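Section 6. Running the kitchen demonstration for visitors

This section covers setting up and running the kitchen task in the Hyun simulator during an open day or a booked visit. It assumes that Hyun has been installed as set out in Section 2 and that the presenter has completed the operator briefing. For the touchscreen stand in the entrance hall, see Section 8.

6.1 Before the doors open

1. Start the demonstration computer and log in with the presenter account. Do not use the developer account. It allows visitors to reach the model files from the side menu.

2. Connect the projector before starting Hyun. If it is connected afterwards, the view opens at the resolution of the laptop screen and the text in the status bar cannot be read from the back row.

3. Open the Eltari launcher and select Kitchen, then Hob. Loading the textures can take several minutes on first use.

4. Enter 1274 in the Seed box. This gives the layout used in the printed handout. Any other seed will move the objects, and the handout will no longer match the screen.

5. Set Step limit to 2000. The factory setting is too short for the slow playback speed used with visitors, and the run will end before the arm has returned to its rest position.

6. Run the task once from start to finish with nobody at the controls. Check that the status bar reads READY when it ends.

Note: The room holds 55 people seated. Larger groups must be split, and the task reset between them as described in 6.4.

6.2 Presenting the task

The task concerns the burners and the frying pan. The controller receives an instruction in plain words, chosen from the Instruction list, and moves the arm to carry it out. Visitors should hear the instruction read aloud before the arm starts to move.

1. Select an instruction from the list. Instruction 17 is recommended for school groups.

2. Press Start. Let the arm complete its approach before speaking over it.

3. Press Pause when the gripper is over the front of the cooktop. Pausing holds every object in its current state, including any burner that is lit.

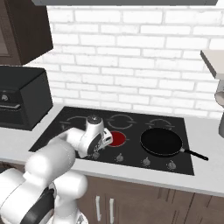

4. While the run is paused, use the right mouse button to turn the view. Keep the gripper and the control knobs on screen together. Visitors who ask how the controller knows which knob belongs to which burner can be shown the link table, opened with F6.

5. Press Start again to resume. The run continues from the step at which it was paused.

Note: A lit burner is drawn as a plain red disc. Hyun does not model heat, so leaving a pan on a lit burner has no effect on the pan or on the score.

Caution: Do not drag objects with the mouse while the run is paused. The controller does not read the new position until the next reset, and the arm may pass through the object or push it off the worktop.

6.3 Letting a visitor take control

One visitor at a time may steer the arm with the hand controller.

1. Change Mode from Automatic to Manual. The change takes effect at the next pause.

2. Set Speed to Low.

3. Hand over the controller and explain the two triggers: left closes the gripper, right opens it.

4. Stay within reach of the keyboard. Press Esc if the arm becomes folded against itself. This returns it to rest without resetting the kitchen.

Manual runs are not scored. If a visitor asks for a comparison with the automatic run, use the replay saved under Visits, October.

6.4 Resetting between groups

1. Press Stop, then Reset. Wait for READY.

2. Check that the Seed box still reads 1274. Hyun clears it if Reset is pressed twice.

3. Return Mode to Automatic and Speed to Normal.

4. Wipe the hand controller and place it on its charging stand. A full charge is needed for the afternoon session.

6.5 Faults during a visit

Arm does not move after Start. The instruction has not been confirmed. Press Enter in the Instruction list and try again.

View is black, status bar still visible. The camera is inside a wall or cupboard. Press Home.

Gripper shakes when close to a knob. Speed has been left on High. Stop, set Speed to Normal and reset.

Status bar reads NO LINK. The Clultus licence server cannot be reached. The current run may be finished, but no new run can be started. Call Hatem Naciri or, in the afternoon, Dalia El Idrissi. Both numbers are on the card inside the lectern.

Enter all faults in the visit log with the step number shown at the time.

Section last revised by Yasmine Lamrani, Fosus, Saturday, December 6, 2025.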